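Bevine to register electric bikes and scooters from March

Riders of electric bikes and electric scooters in Bevine will need to register their vehicles with the town's transport office from March, under rules approved by the district council at its last sitting. Registration will be free in the first year. Riders of ordinary electric bikes will not need a driving licence, but anyone using a faster model on the road will be asked to show one.

The rules divide electric bikes into two groups. The first covers bikes with pedals whose motor gives help only while the rider is pedalling and cuts out at the national speed limit for assisted bicycles. The second covers everything quicker, along with any bike fitted with a throttle that can move it from a standstill. Bikes in the second group will be treated as light motorcycles. They must carry a rear plate, a working brake light and third-party insurance, and they may not be ridden on cycle paths.

Electric scooters will be placed in the first group for the purposes of registration. They will remain barred from the ring road and from the bridge at Rengifo, where the pavement is too narrow to be shared.

Wenceslao Jara, who heads the transport office, told the council that the present arrangements had been written before electric bikes were common and left both riders and traffic officers unsure of their position. "A person buying a bike in a shop ought to be able to find out in one visit whether they need a licence, a plate or neither," he said. "The present rules do not allow the shop to give them that answer."

The transport office received 2518 responses to its public consultation. Most were in favour of keeping licences out of the first group. Opinion was more evenly divided on whether scooters should be allowed on the riverside path, and the council has put off a decision on that point until the surface has been widened.

Shops selling electric bikes will have duties of their own. Each new bike must be sold with a printed statement of its group, its top assisted speed and the power of its motor. A shop that sells a bike with the wrong statement may be fined, as may a workshop that alters a motor so that it exceeds the stated speed without telling the owner to register it again. 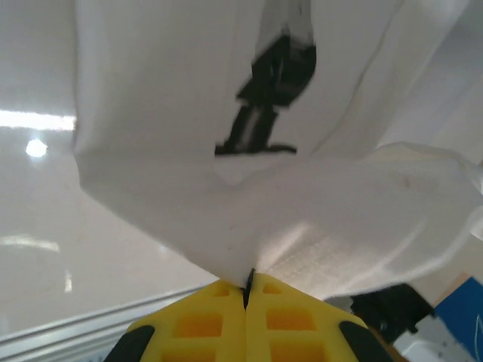

How to register

Registration will take place at the transport office in Kestosmont Street, on the ground floor, and at the branch office in Rengifo. Both will open for registrations at 8.30 in the morning. Riders should bring the bike or scooter, proof of identity and proof of address. The receipt from the shop is helpful but not required. Where a bike was bought second-hand and has no papers, an officer will read the number from the motor and issue a temporary certificate.

Riders aged under 16 may register a first-group bike if a parent or guardian signs the form. They may not register a scooter or any bike in the second group.

Each registered vehicle will be given a small sticker bearing a number, to be fixed to the frame below the saddle or, on a scooter, to the steering column. The sticker must be visible from behind when the vehicle is parked. Replacements will be issued free of charge once, and after that for a small fee.

Hire bikes and deliveries

The hire company Wono, which keeps 200 electric bikes at stands across the town, will register its whole stock in one application. People who hire a Wono bike will not need to carry any papers, but the company must keep a record of who was using each bike and hand it to the transport office if there has been a collision.

Delivery riders who use their own bikes must register them in the same way as other residents. The council considered a separate permit for delivery work and decided against it for the time being — the matter will come back for discussion once the first registrations have been counted.

Checks and fines

Traffic officers will give warnings only for the first 4 months. After that, riding an unregistered bike or scooter will carry a fixed fine, which is halved if the vehicle is registered within a fortnight of the offence. Riding a second-group bike without a licence or insurance will be dealt with under the existing law for motorcycles, with no warning period.

Rigoberto Pacheco, who spoke for the Bevine cyclists' association at the sitting, welcomed the decision on licences but asked the council to make sure that officers had the means to tell the two groups apart at the roadside. He said that several of the association's members had been stopped on bikes that were plainly within the speed limit. Mr Jara replied that officers would be trained before the rules came into force, and that the sticker would show the group by its colour.

The transport office has printed 2000 copies of a leaflet setting out the rules. It can be collected from either office, from the public library and from shops that sell or repair bicycles. Residents who cannot bring their vehicle to an office because of illness or disability may ask for a home visit by telephone or in writing.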